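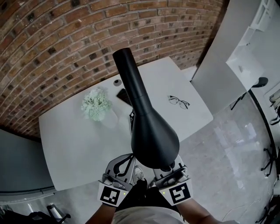
Can a machine put away the things people leave out on a table?

It can put away some of them, slowly, if it has been shown each one many times and the room stays close to the way it was during the lessons. A hair dryer is one of the easier items. It is hard, it keeps its shape, and there is a thick part to grab. The cord is where most attempts go wrong.

Three pictures on this page, and some notes from a year of following the household side of automation. I wrote last January about shop floors, where things are further along. The Irico parts plant I visited then has an arm that moves trays from a cart to a shelf all day, and the people who work next to it have stopped looking at it. A home has no cart and no tray. The same pair of glasses ends up in a different spot every evening.

Most of the teaching is still done by hand. A person does the chore with a pair of grippers, the cameras record it, and the recordings go into training. Mared Bellis, who ran a set of these sessions for Zustell, told me her group kept 1,225 recordings of small table chores and threw out 206 more. The usual fault was a hand moving too fast. People who are good at tidying are quick at it, and they had to be asked to slow down.

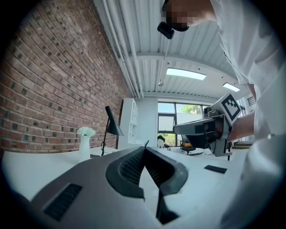
Slowing down brings its own problem. A machine trained on slow work does slow work. In the demonstration I watched, the Atley arm took 11 minutes to clear a table that I could have cleared before the kettle boiled. It dropped nothing. It also stopped twice when someone walked past, and had to be restarted.

Soft and thin things are still poor. A phone lying flat is difficult to get a fingertip under, and a folded shirt stops being folded once it is lifted. Gyu-bin Son, who repairs grippers at Pearce, thinks rubber fingers that bend around an object have helped more than any change in the software. The people who write the software don't agree with him.

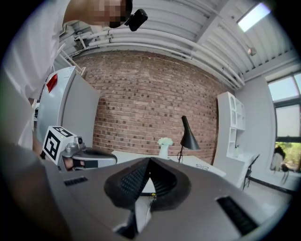
Cost is the other half of it. A shop that moves the same box 1,000 times a shift can work out when an arm pays for itself. A household can't do that sum, and I have not yet seen a price for a home machine that included repairs.

My own guess is that laundry carts and stock shelves get done first, then dishes, and that the kitchen table will be cleared by hand for a good while yet.

206 shares | 11 comments

Related
Trays, carts and one patient arm: a morning at Irico
Why folding towels is still hard
Sorcha Phelan on stocking shelves at night
Reader pictures: machines at work in small shops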